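Visit Report: Hemisgate Employment Center Open Day

Mar 8, 2024

12 shares | 3 comments

The Hemisgate Employment Center opened its doors to local employers, school officials and members of the public for a half-day visit of its job placement and training services. The program included a briefing on the area labor market, a tour of the ground floor and a question period with staff.

Center director Chutima Onsri opened the briefing with figures for the past year. The center registered 3,290 job seekers during that time, and 1,692 of them had found work by the end of the year. Onsri said the total covers full-time and part-time jobs, and that the center does not count temporary work lasting less than a month.

Demand for workers was strongest in warehousing, home health care and food processing, according to the briefing. Openings for office clerks declined. Several employers said they continue to have trouble filling evening shifts, especially at sites that are not served by the bus line. 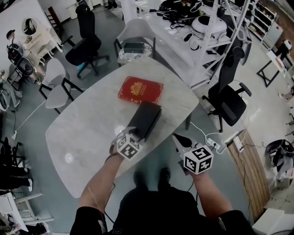 Visitors were then shown the intake desks, where new applicants meet with a counselor and review their work history. A first meeting usually lasts an hour. Applicants who need a license or certificate are referred to the training office on the same floor.

Two employers took part in the question period. Tellitz, a packaging company, described its paid training for machine operators. Dvorak, which runs a regional delivery service, said it plans to add a second shift in July and will take applications through the center.

One visitor asked why residents of Girerance must travel to Hemisgate for in-person services. Onsri replied that a part-time office in Girerance is under review – the cost of the lease has not been settled – and that telephone appointments remain available until a decision is made.

Nearly 1,000 openings were listed with the center at the time of the visit. Employers who wish to post a position may do so at the front desk or by mail.

3 comments | Share this report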